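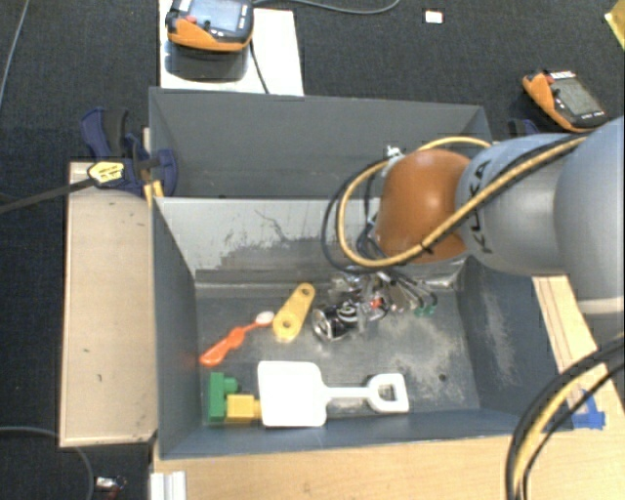 The KUKA arm at work over the front bin, with the gripper lowered beside a drink can.

Bin picking with mixed objects: project gallery

The Rikeo project studies how a robot arm can choose a grasp among everyday objects that it has not been trained on individually. The work is carried out in the Clodton laboratory under the direction of Adelino Serrano, with software support from Bastos. This page presents the test cell together with short notes on the method and the results to date.

The test cell
The arm works above two grey bins placed one behind the other. Each trial begins with all objects in one bin and asks the arm to transfer them to the other. When the first bin has been cleared, the direction is reversed, so that trials can follow one another without an operator resetting the contents.

The objects
The set is chosen for variety of shape and surface. A toothbrush, a toy shovel, toy blocks and a drink can are among the items in the front bin. Thin handles and flat blades remain the most demanding shapes for the method, particularly where one object touches another.

The method
Candidate grasps are proposed from a single depth reading and ranked by Lorulum, the scoring model developed within the project. The arm attempts the highest-ranked grasp and records whether the object was lifted, carried and released. A failed attempt is kept in the training data with the same weight as a successful one.

Results to date
The first series, completed in January, comprised 3516 attempts, of which 2372 ended with the object in the receiving bin. A further 627 attempts lifted an object but lost it during transfer. The remainder did not achieve a lift. Losses in transfer were most frequent with long objects held near one end, and the ranking has since been revised to favour grasps closer to the centre of mass.

Next stage
A second series will use an enlarged set of 134 objects under the same protocol. Requests for the trial records may be addressed to the Clodton laboratory office.

Page last revised 10 September 2025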